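Student Projects > Robotics > Group Reports > Folding Clothes by Demonstration

Teaching Kamemeo to Fold: Project Report

1. What we set out to do

Our group wanted a two-armed robot to fold one piece of laundry on a bed. Kamemeo is the department's pair of arms, and before us it had mostly been used to move blocks from one tray to another tray. We chose to teach it with hand-held grippers. A person sits down with one gripper in each hand and does the chore, and the recordings are used to train the arms. The other option was driving the arms by remote control, which we tried for one afternoon and will come back to in section 4. 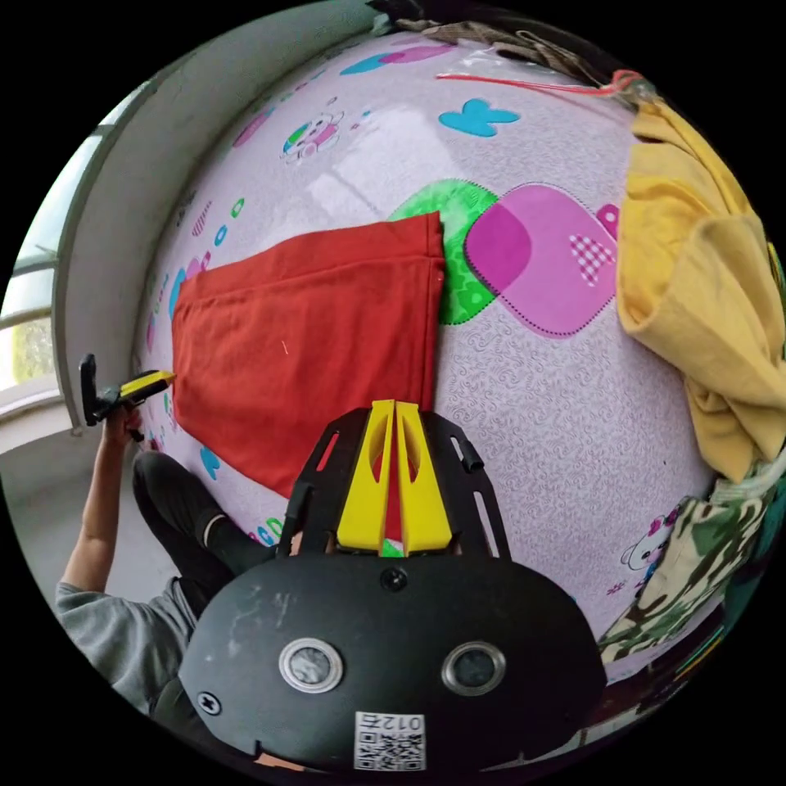

Gripper 012 and its partner during a session on the bed.

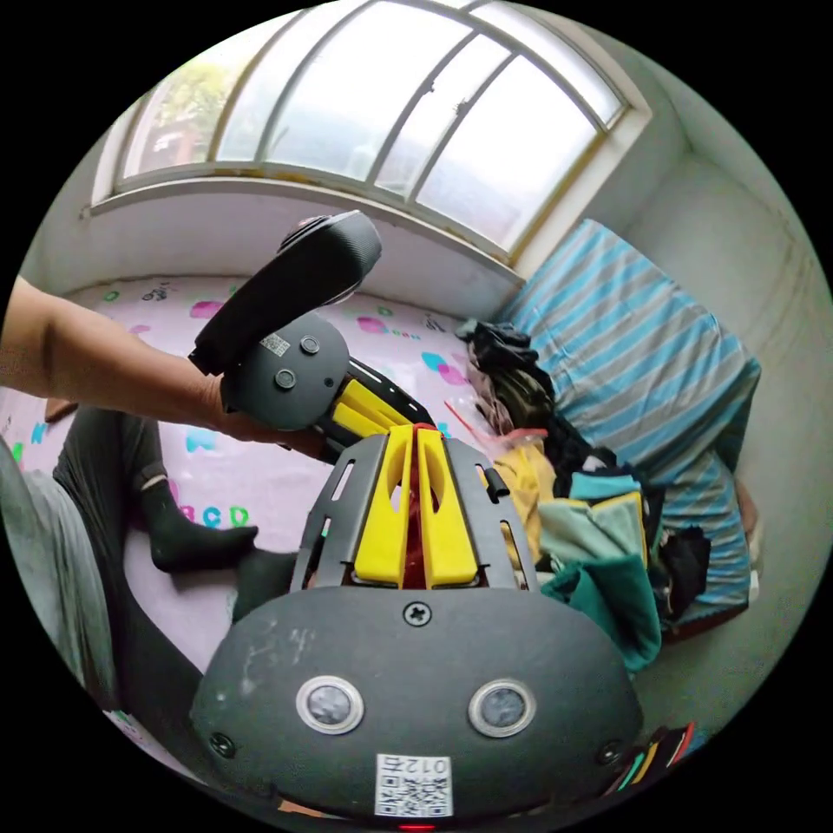
2. Setup

The grippers are on loan from the Vultdale lab and have yellow fingers that open and close with a squeeze of the handle. Each one records what its own camera sees, how the hand is moving and how far apart the fingers are. We had planned to use a table. Then one of us pointed out that none of us has ever folded anything on a table, and the proposal already said "home setting," so a bed it was.

A bed is a bad table. It sinks when you sit on it, and the sheet slides toward whoever is pulling. Two of our early recordings are really demonstrations of how to fold a bedsheet by accident.

3. Collecting demonstrations

We recorded 400 demonstrations over most of March. One demonstration starts with the cloth spread out and ends when it is folded and both grippers have let go. The rules we settled on, after wasting a week without any:

- Pinch a corner, not the middle of an edge.
- Move at the speed of someone who is being paid by the hour.
- If you drop the cloth, pick it up and keep going. Do not swear, the audio is on.
- Keep both grippers pointed at the work, even while waiting.

The last rule was the hardest. People with a free hand like to scratch their noses with it, and a gripper is a poor tool for that.

Everyone's folding style was different, and everyone was sure theirs was the normal one. We had a long argument about halves versus thirds. Halves won by one vote, and the thirds demonstrations were moved to a separate folder called "wrong."

4. Remote control, briefly

For comparison we also drove Kamemeo directly through the Amoah control software, using two joysticks. A fold that took a few seconds by hand took nearly 7 minutes this way. There is a delay between your hand and the arm, and you have no feel for whether the cloth is in the fingers or just near them. We stopped when the left arm folded the right arm's cable. The cable was fine.

5. Cleaning the data

The raw set came to 3141 clips, counting false starts and calibration. Clips were cut if the tracking jumped, if a sleeve covered the camera, or if the person had plainly forgotten what they were doing. The Gromine script that was supposed to find these for us flagged 900 clips, including all of the good ones from the first morning. We turned it off and watched them ourselves. I do not recommend this as a way to spend a vacation.

6. Results so far

Kamemeo can now find a corner and lift it on most tries. It gets through the first fold about half the time. The second fold is where it loses interest: the arms come together, hover over the cloth and then go back to the start position, looking finished. We think this comes from our own demonstrations, where people often paused at that point to admire the first fold.

Next term we want to record more second folds, with less admiring, and try again with a thicker cloth. We also have to return the grippers to Vultdale before the summer break.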